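Replacing a missing stone in a costume brooch

Paste-set brooches lose stones for three reasons: the glue has perished, the prong has bent, or the foil on the back of the stone has failed and taken the glue layer with it. The method below covers glued cup settings and light prong settings in plated base metal. It does not cover precious stones, enamel, or anything set in silver with a closed collet. Those should go to a bench jeweller.

Tools and materials

Digital calipers reading to 0.01 mm
Loupe, 10x
Wooden cocktail sticks
Brass scriber or a blunt darning needle
Soft brush, such as an old make-up brush
Isopropyl alcohol, 99 per cent
Two-part clear epoxy, slow setting
Beeswax on a stick, for picking up stones
Nylon-tipped pliers
Tray with a raised edge
Shallow dish of dry rice or fine sand

Do not use cyanoacrylate (superglue). It gives off a vapour that leaves a white bloom on foil and on plating, and it is brittle once set. Do not use hot glue, which releases in a warm room and cannot be kept inside a small cup.

Step 1. Identify the setting

Look at the empty seat under the loupe. A cup setting is a shallow round or shaped pan with a rim and no claws. The stone was held by glue alone. A prong setting has two or more claws. In post-war costume pieces it is common to find both, with claws that were bent over at the factory and a dab of glue underneath.

Check the back of the brooch. If the seat is open at the back, the stone may be unfoiled, and a foiled replacement will look darker than its neighbours. If the seat is closed, the original was almost certainly foiled.

Step 2. Measure

Measure the inside of the empty seat at its widest point, then turn the calipers through ninety degrees and measure again. Old cups are often slightly oval from wear. Take the smaller figure. Then measure a matching stone elsewhere on the piece, across the girdle, without prising it out. The two results should agree within 0.1 mm. If they do not, trust the stone.

For navettes and baguettes, record length first and width second. For round chatons, convert the diameter to the trade size from the supplier's chart. Sizes are given as PP for the smallest stones and SS for the larger ones. One step is enough to stop a stone from seating, so guessing is a waste of postage.

Depth matters as much as width. A stone with a deep pointed back will sit proud in a shallow cup, and a flat back will sink in a deep one. Lower a cocktail stick into the seat, mark the level of the rim with a pencil, and measure from the tip to the mark.

Step 3. Match colour and cut

Clear stones are not all the same clear. Older glass tends towards grey or straw. Compare by daylight, near a window that faces north, with the brooch on white paper. Count the facets on the table side of a neighbouring stone and note whether the table is large or small. A modern machine cut in a row of older stones will flash brighter and stand out at arm's length.

Salvaged stones from broken pieces give the best match. Mixed lots are sold by weight, and the box used for this page was a Prundura lot listed as 3000 stones. It yielded 9 usable chatons in the size required. The remainder were sorted by size and kept. New stock is adequate for a piece in which every stone will be replaced. If only one is missing, salvage is worth the sorting time.

Step 4. Clean the seat

Soften the old glue with isopropyl alcohol on the point of a cocktail stick. Apply a single drop, wait two minutes, and scrape gently with the stick. Repeat until bare metal shows. Use the brass scriber only if the residue is hard and yellow, and keep it flat against the floor of the cup. A steel point will go through the plating.

Do not soak the brooch. Liquid runs under the neighbouring stones and lifts their foil, and the damage appears some days later as dark patches. If there is green corrosion in the seat, remove it dry with the stick and brush, then wipe once with alcohol. Leave the piece for an hour before gluing.
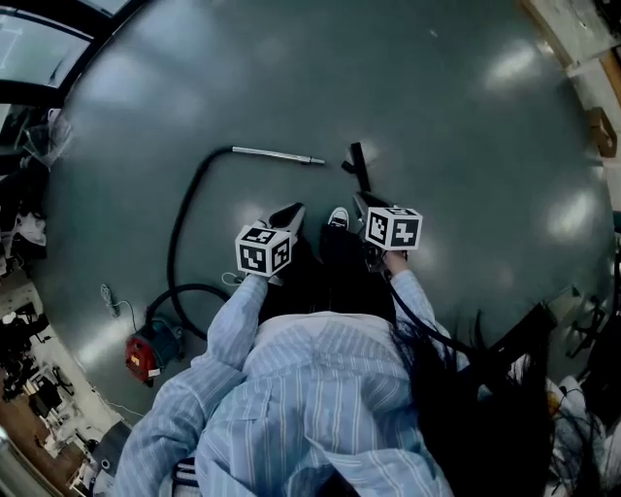

Loïc Picard wrote in to disagree with the hour. He leaves his overnight, on the grounds that a deep cup with a closed back holds alcohol in the corner long after the floor looks dry, and that epoxy laid over it stays soft at the edge. He also suggests warming the piece with a lamp. The overnight wait does no harm and is sensible for cups deeper than 2 mm. The lamp is not recommended, as the heat can loosen glue in settings which are still sound.

Step 5. Dry fit

Pick up the stone by its table with the beeswax. Lower it into the seat without glue. It should drop in under its own weight, sit level, and leave a very thin gap all round. Check from the side that its girdle is at the same height as those of its neighbours.

If the stone rocks, there is glue left in the seat. Return to Step 4. If it is tight, do not press. Pressing chips the girdle or spreads the cup. Try the next size down. If it sits too low, the seat can be packed with epoxy, which is allowed to set before the stone goes in on a second layer.

For prong settings, check that the claws stand clear of the opening. A claw which leans inwards can be eased back with the scriber, by a few degrees only. Base metal claws will generally stand being bent out once and in once. After that they are likely to snap at the root.

Step 6. Glue

Mix equal parts of resin and hardener on a piece of card for the full time stated on the packet. Stir slowly to avoid bubbles. Take up a small amount on the point of a cocktail stick and place it in the centre of the seat. For a chaton of ordinary size, the drop should cover no more than a third of the floor. The stone will spread it.

Lower the stone with the beeswax and release it with a slight twist. Press once with the clean end of a cocktail stick, straight down. Look at the rim under the loupe. If glue has risen over the girdle, wipe it at once with a barely damp stick dipped in alcohol, working from the stone outwards.

Turn round stones so that their facets line up with the neighbours on either side. There are several minutes in which to do this with slow epoxy. With five-minute epoxy there is usually time for one attempt.

Step 7. Close the claws

Skip this step for cup settings. For prong settings, wait until the epoxy is firm. Close opposite claws in turn, a little at a time, with the nylon-tipped pliers or by pushing with the brass scriber. Never close one claw fully before starting on the one facing it. The stone will tilt and the glue line will break.

The claw should touch the stone just above the girdle. If it will not reach, leave it. The glue is doing the work, and a claw forced down on glass will take a flake out of it.

Step 8. Cure

Set the brooch in the dish of rice or sand with the repaired stone facing straight up. On a domed piece this means tilting the whole brooch, so bed it in firmly. Leave it for 24 hours. Do not wear it for a further two days. Once cured, turn the brooch face down over the tray and tap the back lightly with a fingernail. Any stone which rattles should be treated in the same way.

Faults and remedies

Stone looks grey beside the others: the foil is scratched or the glue has attacked it. Remove the stone and replace it.

Bubble visible through the table: an unfoiled stone was set on badly mixed epoxy. Remove, clean and mix again.

Stone has come out with its glue attached: the seat was greasy. Repeat Step 4 and keep fingers off the metal.

White haze on the surrounding metal: superglue, either from this repair or an earlier one. It can sometimes be reduced with a dry brush.

Whole row loose: the original glue has failed throughout. Work along the row one stone at a time, so that the remaining stones keep the spacing.

Notes on value and description

A replaced stone should be declared if the brooch is sold. State which stone, whether it is old or new, and what adhesive was used. Keep the original if it was found, even when broken. Brooches marked Veltia have very shallow cups and thin rims, and it is better to leave a gap in one of these than to stretch the rim around an oversized stone.

Reference 905 in the size table is a navette and is sometimes listed by dealers as an oval. The ends are pointed. An oval of the same length will not go in.

Corrections to the size table were supplied by Solène Leblanc in May. Page last checked Sun 22 September.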